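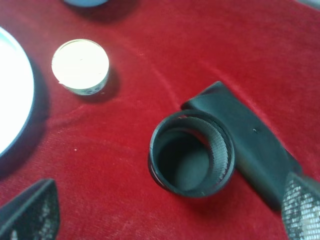
**quintana_porch**
We lost power here in Skurnow for 19 hours after the February ice storm, and two big limbs came down on the old barn. I want to save the wood for yard art before the township truck comes. Has anyone sealed oak that's still green? I have the best pieces picked out and would like to set them up on red velvet like the cloth in my photo for the open barn sale.

**mudboots91**
Don't seal it green. It'll crack. Stack it off the ground for a year.

**trirkik**
Disagree. I waxed the ends the same week and lost one piece out of the whole pile. A year is fine if you have the room.

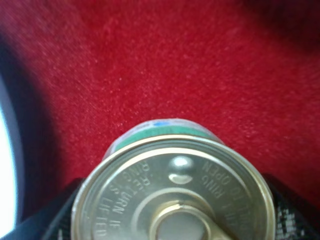
Wax only the ends and leave the bark alone. Keep it out of the sun too.

**mudboots91**
One piece in your barn, maybe. Mine split right down the middle, waxed and all.

**quintana_porch**
I have room for half of it. I'll wax the ends and stack the rest behind the shed. The tree guy from Skuken wanted $1,149 to haul it, so either way I'm ahead.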